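2022-06-19

# Urari changes rules for plastic bottle collection

The town of Urari will change how it accepts household plastic bottles at the end of June. Under the new rules, clear bottles go in a separate stream from colored ones, and caps are no longer collected with the bottle. The sorting contractor, Prurnesis, will run the new line at its existing yard on the Tirkon road.

The change follows a trial covering 300 households on the east side of town. During the trial, the share of clear plastic rejected by the buyer fell from 40 percent to 8 percent. Most of the earlier rejections were traced to caps, cap rings and liquid left in closed bottles.
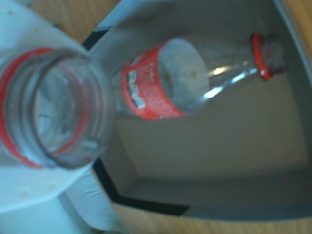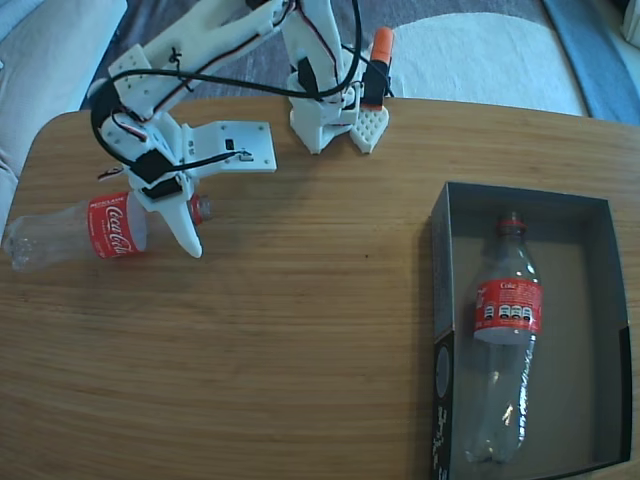
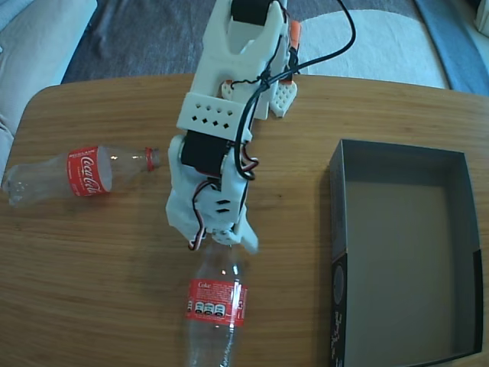 Caps and bottles are usually made of different plastics, and the two have to be separated before the material can be melted and reused. A cap left in place also traps air, so the bottle does not flatten in the baler and takes up more room in the truck. Residents are asked to empty each bottle, remove the cap and leave the mouth open, as on the large bottle at the left of the first picture, where the screw threads are exposed. Rinsing is recommended for milk and oil bottles but will not be checked at the curb. Labels may stay on.

Bottles with a capacity of over 40 liters, including drums and water tanks, are not part of the curbside service. They can be taken to the yard during normal opening hours at no charge.

Collection days do not change. Clear bottles go in the gray bin and colored bottles in the existing blue bin. Loose caps can be dropped in the containers outside the Ásgeirsdóttir hardware store and at the yard gate. Bins with mixed contents will be tagged and left at the curb until the next round. The town has set no fines for the first year.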